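Skelent – a little trip planner for your phone

Hello and welcome! Skelent keeps your stops, snack breaks and scenic detours in one list, and it works offline (handy in the mountains!). This release comes with 2111 rest stops and 36 sample routes.

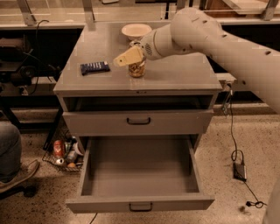
A jar, a bowl and a snack bar on the gray cabinet.

To start, unpack the folder and open the routes file. Trips can hold up to 200 stops – plenty, we hope. Corrections to the map notes go to Signe Viklund, who merges them every May.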